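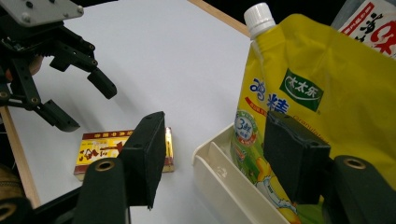
Butcher's paper on a dining table – how to stop it creeping?

Bram Van den Broek
Moved into a place near Padach in March and bought a second-hand wooden table, rounded edges, pretty soft timber. Three kids at it every arvo with textas. Been covering it with white paper off a roll but it slides all over the shop and rips at the corners. Tape leaves gunk on the finish. Anyone got something better? Don't want a plastic cloth, had one, hated it, went mouldy underneath.

Mieke Postma
Don't tape to the table. Cut the sheet long, fold it under the ends and tape paper to itself underneath. Works on square tables anyway, rounded ones you'll need to pleat the corners a bit. Or just cut it short of the edge and use little dots of removable putty, one each corner, one halfway down the long sides. Comes off the varnish fine, mine did at least, test it under the leaf first.

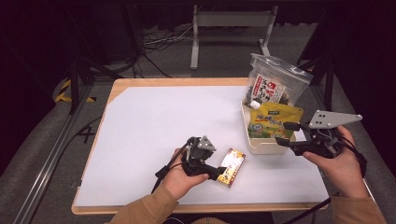 White paper with a strip of bare wood left at the near edge.

Also get heavier paper. The thin stuff is usless once somebody leans on it. I get a 40 metre roll from Dekker, lasts us ages. For the gunk you've already got – eucalyptus oil on a rag, small patch, wipe off quick, then a bit of wax.

Stijn Hendriks
we just let ours get wrecked and sanded it after 2 years. 3 coats of hardwax oil, done. its a table

Casimiro Sotomayor
Second the putty. Not the blue sort on oiled timber though, left greasy spots on mine and they never came out. Bulldog clips are ok if the top isn't too thick. Roughly 52 cents each at the Tukameck tip shop last time I looked, bring your own bag

Contact us | Copyright Milta Household Help | Back to top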